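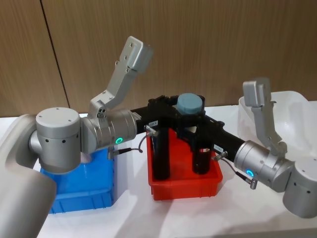
Red bin in the center, blue-gray cap over it. White table, wood-grain wall.

1/ Notes on bin layout for small parts. Two colors, one table, matte white top. Gloss throws glare and I lose the rims.

2/ Red sits in the middle, blue to the left. Tall black cylinders go in red, standing. Pale blue ones go in blue. 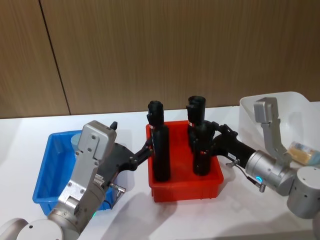
3/ Spacing
Leave a gap between the trays. I use 7 cm. Any closer and the rims catch when you lift one out.

4/ Masanobu Ueda asked about labels. None so far. Color does the job with 2 trays. At 59 part types it won't, and I'd go to numbered bins.

5/ Still open: whether the Kaltau trays stack when full. Testing Thursday.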